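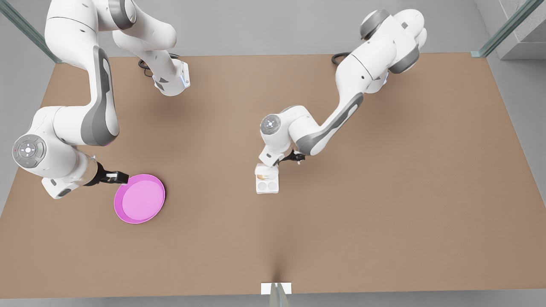
Holmgren put it to us in a written comment that a renewal reminder arriving six days before a charge is read by almost no one, and that the date of the reminder matters less than what happens when it is opened. Her comment shaped the second part of the study.

Figure 1. Simulated tabletop with two white robot arms.

4.2 Renewal reminders and cancellation

We followed 302 subscribers to Setow, a paid note-keeping app, through one renewal in February. Half received the existing reminder, a short message giving the price and the date. The others received the same message with a link that opened the cancellation page directly. Both groups were charged at the same time of day, and refunds were handled in the usual way by Gromunance.

Some 40 subscribers cancelled before the charge, most of them in the group with the link. Refund requests after the charge were fewer in that group. We did not ask people why they cancelled, and the app's own exit form was switched off during the trial.

Kuster notes that yearly plans may behave differently. All the plans in our sample were monthly, so we cannot test this with the present data.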